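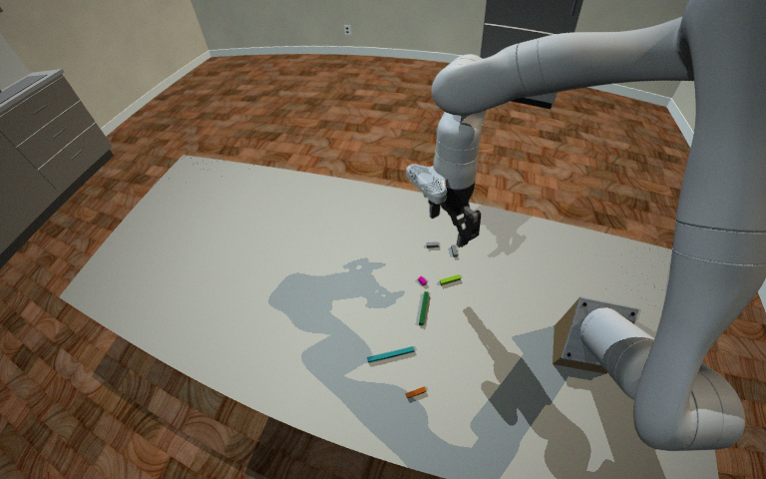
2 December 2019

Home late and too full of soup to sleep, so I may as well write this down while I still remember who said what. I spent most of the day at Lovstead with Bastian, who had promised since April to show me how the tidying work was getting on, and who had to move a bicycle and two boxes of cables before I could sit down beside him.

I went in with my usual question, the one I ask everybody, which is when one of these arms is going to clear my kitchen table. Bastian laughed and said to ask him about sticks and cubes instead. That is what they have it on at the moment, all in simulation — a big grey arm over a white table, with a little scatter of coloured bits lying underneath it, and a kitchen of sorts round the edges, drawers and what I took for a fridge. I liked the parquet very much. Somebody had taken trouble over that floor, far more than anyone ever took over mine!

What I hadn't thought about before is how awkward a thin stick is. I would sweep the lot into my palm without looking. The arm has to come down from above with its two fingers open and choose one, and if another piece is lying close by, as the two small grey blocks were, then it has to mind that one as well. Bastian says they have done 3,028 runs of this sort and he still can't tell me which ones will go wrong before they do. He was quite cheerful about it. Frauke Lindemann came by with her coat on and said her youngest could do it at two, and then admitted that her youngest also ate one of the pieces.

Eduard was gloomier over supper. He had a season on the packing benches at Reinholz and thinks the shop floor will get its machines long before any of us gets one at home, as a bench can be kept the same from one morning to the next and a kitchen can't. I said mine hasn't been the same two mornings running in 34 years. He took that as agreement, and I suppose it was, though I do wonder about the drawers. Putting a spoon away seems to me a smaller thing than packing a parcel, and yet I couldn't explain to Bastian how I do it.

Must ring Montserrat about the train, and give Hartmut back his casserole dish, which I washed myself tonight, by hand, grumbling.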